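Gitby hand-held gripper kit: progress report to the Dunne Fund
July
Prepared by Dalia Shehata, Clustel

Dear all,

Thank you once again for your patience with us over the spring, and for the very kind note that came with the second payment. I promised a fuller report this time and I'm afraid you may find I have kept my word, so do put the kettle on.

You will remember that the grant pays for us to try out the Gitby kit over a long enough stretch to say whether it is worth recommending to the smaller groups in our network. Most of them can't spare the money for a full robot arm, and what they want to know is whether a pair of hand-held grippers, bought as a kit with the recording software included, will give them folding and tidying data that is good enough to train on. We are past the halfway point now and I feel able to give you some proper answers, with a few grumbles mixed in.

Where we have got to

We have recorded 787 sessions so far, nearly all of them with clothes and bed linen in people's own homes. Of these, 242 are trousers and shorts, which is the group we were most behind on when I last wrote, so I was very pleased to see that number come up. Brernico, who are doing the checking for us, have passed 209 of the 242. The rest were mostly turned down for the same fault, a hand-held unit drifting out of the other one's view for too long, and I will come back to that further down.

We moved a good deal of the work from tables to beds in the second stage, partly at the suggestion of one of your own reviewers (thank you!). People fold on beds at home, and a soft surface with a busy cover asks rather more of the software than a plain worktop does.

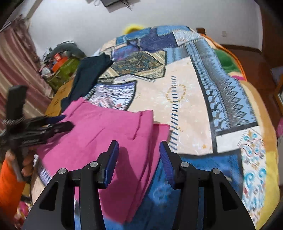

The grippers themselves have been the happiest part of the whole business. They are simple to pick up, our newer recorders are comfortable with them within an afternoon, and the pads on the fingertips have held up far better than I had feared. We have replaced one pair in all this time, and that was my fault for leaving them on a radiator. Thick waistbands are still awkward. You have to come at them from the side and take your time, and I would like to see a slightly wider opening on the next version. I have said so to Gitby, who were friendly about it and made no promises.

The software has been more mixed. Setting up used to take us the best part of a morning and now takes 14 minutes, thanks to an update that arrived in the spring, and that alone has cheered everybody up no end. On the other hand, the warning that ought to sound when the two units lose track of each other is far too quiet, and in a room with a washing machine going you simply don't hear it. That is where most of our rejected sessions come from. We have asked for a buzz in the handle instead.

Support has been good. Emails are answered the same day more often than not, and when one of our chargers failed a new one turned up without any argument. The printed guide is thin, though, and we have ended up writing our own, which you are very welcome to share with your other projects once it has been tidied up.

Money and time

We are a little under budget on equipment and a little over on travel, because homes are spread out and I had planned the routes rather hopefully. With your agreement I should like to move the unspent equipment money across to cover it. Nothing else needs to change, and the end date stands.

What comes next

The last stage is towels, jumpers and fitted sheets (wish us luck with the sheets), followed by the comparison that Brernico will run between table and bed recordings. I expect to send you the draft review of the kit with that comparison attached. If I had to answer today, I would say yes to recommending it for small groups, provided they allow time for training and Gitby sorts out that warning sound.

Please ring me if anything in here is unclear, or if you would like to come along to a session and have a go yourselves. We would love to have you.

With warm wishes,
Dalia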